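Vesness building, first floor study rooms. June walk-round, started 8.30 am. Items marked OK need nothing further. Anything else has a comment.

## 1. Ways in and out

- [x] Main door opens fully and closes by itself. OK
- [x] Door to back stairs unlocked from the inside. OK
- [ ] Corridor clear to full width. **Comment:** two boxes of Bevari paper towels left by the lift. Moved to the store during the check. Same thing last time.
- [x] Exit signs lit. OK
- [ ] Stair nosings sound. **Comment:** third step from the top is lifting on the left. Taped for now. Job 791 raised with Montoya.

## 2. Fire equipment

- [x] Extinguishers on brackets, pins in, gauges in the green. OK
- [ ] Call points unobstructed. **Comment:** coat stand in front of the one outside room 8. It needs a permanent home further down the wall.
- [x] Fire blanket in the tea point. OK
- [ ] Fire action notices filled in. **Comment:** the notice by the lift still gives the old assembly point. Replace.

## 3. Desks and tables
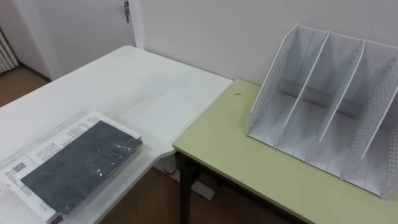
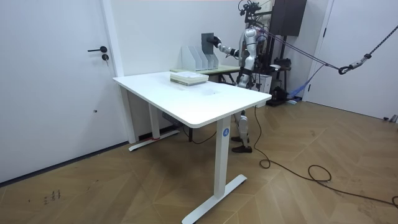

*350 words, 2 min read*

- [x] Tops steady when leaned on. OK
- [ ] Tops clean. **Comment:** marks on the white ones. Ordinary spray and a cloth, no scouring pads.
- [ ] Tables pushed together sit level and close. **Comment:** gap between tops in one place. Close up when the room is next set out.
- [ ] Leads kept off the floor where people walk. **Comment:** clip up anything hanging under the standing desk.
- [x] Nothing heavy stored above shoulder height. OK

## 4. Heating, windows and air

- [x] Window restrictors fitted and holding. OK
- [ ] Radiator valves turn. **Comment:** one seized in the corner room. Not urgent before autumn, but it was on the last list as well.
- [ ] Vents clean. **Comment:** thick dust on the return grille. Gedero to include it in their next visit and not charge it as an extra.
- [x] No damp or staining on ceiling tiles. OK

## 5. Tea point

- [x] Kettle and lead undamaged. OK
- [x] Test labels in date. OK
- [ ] Hot tap warning sign in place. **Comment:** sign gone, sticky marks left behind. Use a screwed one this time.
- [ ] Floor dry. **Comment:** drip under the sink, slow. Bowl put underneath. The trap wants tightening.
- [x] Fridge seal. OK

## 6. First aid

- [x] Box in its usual place and sealed. OK
- [ ] Contents against list. **Comment:** eye wash expires next month. Order with the plasters.
- [x] Accident book present with blank pages. OK

## Carried forward

Stair nosing and the tea point leak come first. The notice by the lift can be printed in the office the same day. Coat stand, radiator valve and grille to be looked at again on the next round. Put a copy of this sheet in the folder behind reception and take the old one out.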